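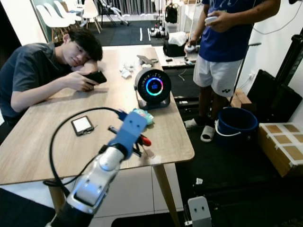
Saturday, afternoon session, long table

Present: Lev, Harvey, Wayne, and me (Lotte). Ravinder joined at the end for the write-up.

Goal for today: the toy task with the fan as obstacle. The right gripper should take the small light-blue toy from directly in front of the fan stand, lift it, and bring it to the middle of the table where the left gripper can take it over. The fan should not be touched. If the fan moves we write a fail, also when the toy arrives well. We agreed this with Ravinder last week and I write it again so that we do not discuss it again.

Setup

Round black fan near the right edge of the table, light ring switched on. Wayne asked if we can switch the ring off. I prefer to leave it on for the moment. The rules from Drirnilport say "household objects in normal use", and a fan with its lights on is normal use for me. But the colours run all the time through blue and cyan and purple and pink, and the left camera may react to this. See below.

Toy directly in front of the stand. Black tool bar with the red handle still on the near half of the table. It is not part of the task, but in the competition there will be other things on the table also, so it may stay. The same for the small device with the white panel.

Software: Stondari, same version as before the exams. Control loop unchanged. Step limit for one episode set to 3000. Before it was 1825, a number which Harvey inherited from the old group, and no one could tell me where it comes from. With the old limit the handover was often stopped in the middle, so I could not see if it would succeed.

First block

Harvey standing at the right side of the table with the two white handhelds. The first attempts went wrong in always the same way: the right gripper comes too low, touches the base of the stand and pushes the fan backwards. Harvey says that from where he stands he sees the toy well, but he does not see the underside of the gripper. I stood at the front side for a while and called the height to him. This helped, but it is not a solution, in the competition the second person must stay behind the line.

Lev proposed to come in from the side, parallel to the table edge, and close late. We tried this. The toy turns a little when the first finger touches it, then it sits crooked in the gripper. Still better than pushing the fan. We keep the side approach as the standard from now on.

Remark for the next operator: do not close with full force. The toy is soft enough to be pressed out to the front.

Second block

Handover. The left arm has the blue gripper part with the rounded tip, the one which Wayne mounted on Thursday's stock screws. These screws are a little too long, I feel the ends with my finger at the inside. Please replace them before somebody scratches something. I did not stop for it today.

The thick cable on the left arm is a worry. It makes a wide loop over the table and goes down over the edge, and when the arm turns outwards the loop becomes flat and pulls at the dark blue connector. I did not see an interruption in the log, but I do not trust it. Wayne wants to fix it with clips along the silver section. My opinion is that a shorter loop will pull even more, and that we should lead it to the back of the wrist. To be tried both ways, without power first, with slow turning by hand.

Handover itself: when the toy was straight in the right gripper, the left one could take it without difficulty. When it was crooked, it fell on the table. So the handover is fine and the problem is still the picking.

Light ring

I looked at the recordings from the left camera in the break. The exposure seems to go up and down a little together with the ring. I say "seems" because at the same time somebody was going in and out and the curtain moved, so the daylight changed too. To know it properly we need one run with the curtain closed and the ring on, and one with the ring off, everything else the same. Not done today.

Fault code

Twice in the afternoon the right arm stopped with code 999. In the Pevholm manual this is only "unspecified, restart controller". Restart works, and it takes almost 3 minutes each time until the arm is again in the home position. Lev believes it comes when both handhelds are released in the same moment. We tried to provoke it this way and did not get it. I leave it open. Whoever sees it next, please write down what both hands were doing, and keep the log file before the restart, because the restart overwrites it. (I lost the first one like this, my mistake.)

Discussion with Ravinder

He read the notes and is satisfied with the side approach. He is not satisfied that the step limit was changed without asking. He is right that old and new results cannot be compared now. We decided: new limit stays, the old results go in a separate folder and are not used in the June report.

He also asked if the second operator can be trained before the competition. At the moment only Harvey is really good with the handhelds. Wayne will do one block next time with the toy alone, without fan, and when this is going well we put the fan back.

To do

Wayne: shorter screws for the blue gripper part. Clips for the cable, but only hang them on, do not glue.

Harvey: write half a page about the side approach, with the hand positions, so that another person can repeat it.

Lev: send the 999 question to Fortin, they have the same controller and maybe know the code.

Lotte: curtain and ring test. New tape on the front edge of the table. Move the old results.

All: the strip of floor on the right side of the table, where the operator stands, is narrow with the bucket and the boxes next to it. I would like to have the boxes somewhere else before we practise with two operators changing places.

Next session: same table, start with cable test.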